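4.2 Wall finishes and how tenants talk about them

Of the 704 repair requests logged at the Hosisholm flats, 335 were about bathrooms. We expected leaks. Mostly it was grout. Cracked grout, grey grout, grout that came off on a cloth. Tenants wrote a lot more about the look of a wall than about whether it let water through, and the landlord's form (one box, "nature of fault") gave them no good way to say which they meant.

We coded each request twice, a week apart. Where the two codes differed we went back to the tenant's own words and kept the plainer reading. Requests with no wording at all -- 151 of them, just a ticked box -- are left out of Table 3 but stay in the totals.

Small-format patterns came up again and again. Octagon and dot in particular, in white with black inserts (Figure 6). More joints per wall, so more to go wrong, and the dark inserts make a patchy joint easier to spot. Two of the three blocks had it from floor to ceiling, fitted in the Koller refurbishment, and tenants there were twice as likely to use the word "dirty" even when they said in the same line that they cleaned every Sunday.
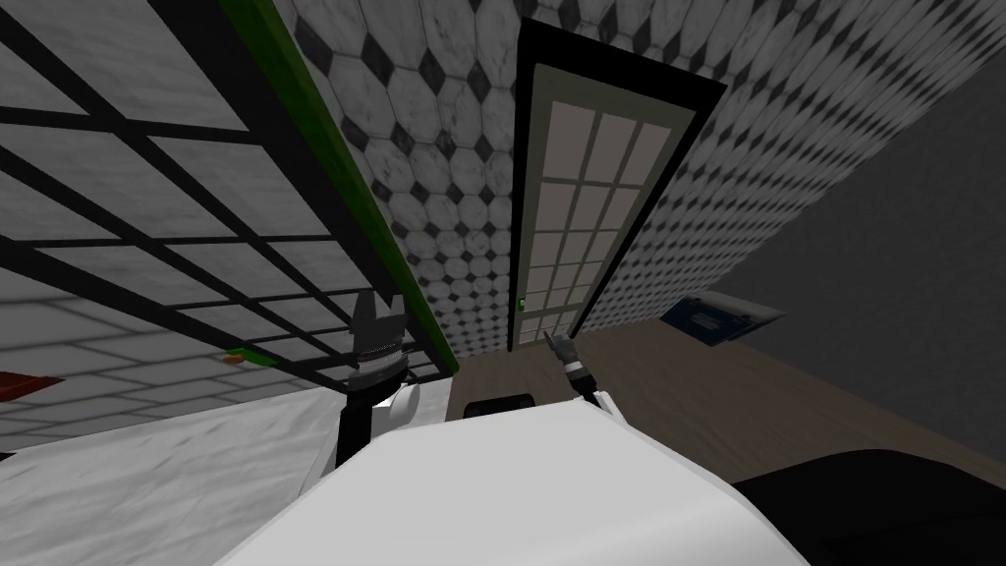 Figure 6. White marble-effect octagon tiling with small black diamond inserts, beside a gridded window panel. Rendered view.

4.3 Cost of putting it right

Prices are from the Tiler rate book, the one the landlord used at the time. Regrouting is priced by area and takes no notice of tile size. That is a problem. A wall of small tiles has far more joint to rake out then a wall of large ones, and the fitters we spoke to said they simply ran over and did not claim for it. Almost 400 jobs were booked at the flat rate. We could not recover true hours for any of them.

The Flillameo sealant trial is not counted here, it started after our cut-off and only covered ground-floor flats. See the appendix for what we have.

One more gap. Repeat visits were logged as new jobs, so a wall done three times shows up as three walls. We matched what we could by flat number, but the numbering changed in February and some of the older records would not join up. The totals for the north block are probaby too high for this reason. Costs per flat should be read with that in mind -- costs per visit are safer, and those are the ones used in section 5.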